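Arif Wanigasekara
June 8, 2021

1/ I stopped drinking coffee after lunch in April. Several people asked me how it went, so I will write it here in one place. I am not a doctor. I only keep notes.
12 comments · 31 shares

2/ Before, I had four cups a day. The first at home, two at work, and the last one when I came back in the evening. My father did the same all his life and slept like a stone, so I believed it was in the family. It is not in the family.

3/ My sleep was from midnight to maybe five, then I was lying there and thinking about invoices. I work in accounts at Stivby. If you also work with invoices, you know they are not a good thing to think about at five in the morning.
4 comments

4/ The first week was bad. I had a headache behind the eyes every afternoon, and I was short with my colleagues. I apologized to two of them later. One had not noticed any difference, and this hurt me a little.

5/ What helped me most was to keep the break and change the drink. At three I still stand up, walk to the kitchen, wait for the kettle and talk to whoever is there. I think I missed the walk more than the coffee.

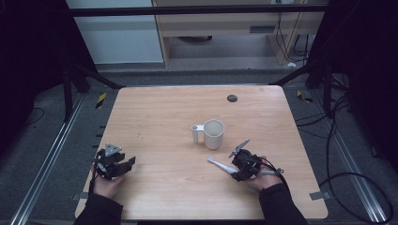

6/ I tried many teas. Chamomile is like drinking a field. Rooibos is good with milk, also when you leave it too long. Ginger is good but I make it too strong and then I cough in meetings. Barley tea is my favorite now — it has a toasted taste, and it is the closest to coffee for me.
9 comments · 3 shares

7/ Please be careful with decaf. I thought it had no caffeine, but it has a little. For me one cup is fine. Two cups after dinner and I am again with the invoices.

8/ Money: I wrote down what I spent at the café downstairs last year, and it was 387 dollars for afternoon coffee only. I was surprised, and my wife was not. The barley tea is cheap and one bag lasts me for weeks.
7 comments

9/ Now I sleep until around six thirty on most nights. Not every night. When there is a deadline I still wake up early, so coffee was only one part of the problem. The other part I have to solve in a different way.

10/ I did not give up the morning cup and I don't plan to. I make it slowly, in the small pot, before anybody else is awake. It tastes better now that it is the only one, or maybe I pay more attention to it.

11/ Someone asked about chocolate. Yes, it has some caffeine too. I did not stop eating chocolate and I did not measure it. Please don't ask me to.
15 comments · 2 shares

12/ If you know a good barley tea that is sold loose, please write the name in the comments. My shop has only the bags, and last week they had none at all.
18 comments · 5 shares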